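Whites coming out gray since we moved, hard water or the washer?

Posted in Laundry and Cleaning
Thursday, November 18, 2021

cletstead_upstairs
We moved from Sinadstead to Cletstead in July and our white laundry has been getting duller ever since. Sheets, undershirts, pillowcases, all of it. Same detergent as before (powder, store brand), same warm cycle. The washer is different. It's a front loader that came with the apartment, and the old place had a top loader with an agitator. Towels also feel stiff. I ran bleach twice and it didn't help, and one pillowcase may look a bit more yellow now. The kettle gets a white crust in a couple of weeks, so I assume the water is hard. Do I need a softener, or is there something cheaper to try first? We rent, so I can't change the plumbing.

Skillon
The crust in the kettle pretty much answers it. Hard water ties up part of the detergent, and what's left doesn't carry the soil away, so it settles back on the cloth. Powder and hard water also leave a residue, and that would explain the stiff towels.

Before you buy anything, get a number. Test strips are cheap, or you can look up the water report for your town. I'm on the Cletstead side too and my strip read almost 200 parts per million, which counts as hard. Your building may be on a different line, so check your own tap.

If it's in that range, do this with one load:

Use the hottest water the care label allows.
Add half a cup of washing soda or a packaged water conditioner to the drum before the clothes go in.
Use the full dose of detergent listed for hard water on the box. People tend to use the soft water line.
Fill the drum loosely, two thirds at most.
Add an extra rinse.

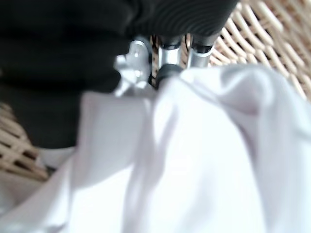
Bleach is the part I would stop for now. It doesn't remove minerals, and if there is iron in the water it can turn whites yellow, so your pillowcase may be telling you something. Check your results by daylight near a window before deciding whether a load is still gray. White cloth bunched up like the piece in my photo shows a lavender-gray tint in the shaded parts and goes nearly pure white where the light hits it, and you can talk yourself into a problem that way. Lay the item flat next to something white that you haven't washed yet and compare the two. If the old one is still duller after three or four loads, soak it overnight in warm water with oxygen bleach and wash again.

mrs_subramaniam
Agree with most of the above but clean the washer too. A front loader in a rental has probably had years of fabric softener through it. Pull out the dispenser drawer and scrub it, wipe inside the door gasket, and open the little filter at the bottom front (put a towel down first). Then run it empty on hot with washer cleaner. When I did mine the rinse water was brown. Also skip softener on towels. It coats them and they stop absorbing.

A whole house softener would cost you 900 or more and your landlord would have to agree, so leave that for last.

d_k_77
just buy new sheets, mine were 30 bucks

cletstead_upstairs
Thanks. The filter was full of lint and a hair tie. Ordered strips and washing soda, will try the hot load this weekend.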